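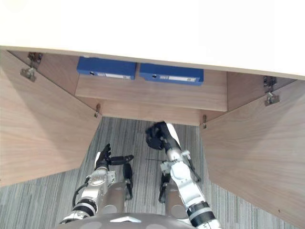 キーワードを入力 検索

読了時間 2分

共同事務所「カティネ」、紙の書類の整理を進める

共同事務所カティネは12月22日、共用の作業室で続けている書類整理の状況を利用者に知らせた。作業は9月に始まり、これまでに3,000枚を超える紙が処分またはデータ化された。

カティネには、翻訳会社のオダリ、設計事務所のニー・ヴリーンなど3つの会社が入っている。作業室の白い天板の下には木製の戸棚があり、以前は各社がそれぞれ自由に書類を入れていた。そのため、古い請求書や説明書がたまり、必要な書類を探すのに時間がかかるという意見が出ていた。

新しい決まりでは、戸棚に置くのは共同で使う書類だけとし、青いファイルボックス2個に入れる。1つは賃貸契約と保険の書類、もう1つは設備の点検記録である。ボックスは背をこちらに向けて棚に並べ、背のラベルは隠さないようにする。各社の書類は、それぞれの机か自社の倉庫で保管することになった。

整理を担当するソランジュ・サンドゥさんは「最初は、捨てることに反対する人もいました。一枚ずつ確認しましたので、思ったより長くかかりました」と話す。保存期間が残っている書類は、保管会社のレレックスに預けたという。

オダリのホーイン・クオさんは、点検記録をよく使う一人である。「前は隣の会社の人に聞いてから探しました。今は自分で戸棚を開けて、すぐに取ることができます」と言う。一方で、戸棚を使える場所が減ったので、封筒やプリンター用紙をどこに置くかはまだ決まっていない。

書類を借りる人は、作業室の入口にあるノートに名前と日付を書き、その日のうちに戻す。次の整理は年が明けてから行い、壁側の引き出しが対象になる。引き出しに私物を入れている利用者は、それまでに持ち帰ってほしいとカティネは呼びかけている。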